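Home Issues Authors Search this journal Go

4. How far can the arrival counts be trusted?

The Urnolau register lists 543 people brought ashore in January. Mellor treats this figure as settled. We do not. Of the 240 entries we could check against harbor logs, 59 had no matching boat, and 4 gave a port that was closed to landings that month.
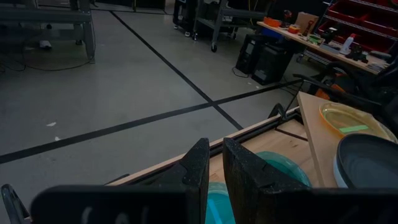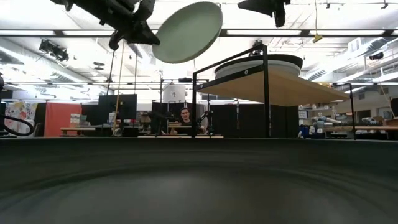
Figure 3. Plates and a black gripper.

Carvalho blames late paperwork for the gaps. That may explain a few of them, but the Clerkarstead logs were filled in on the day of landing and they disagree with the register too. Until the raw sheets are released, we would not build any claim about rescue rates on the January total.

Related items
Veloso harbor logs: a second look
Who counts as rescued?
Podusside landings and the press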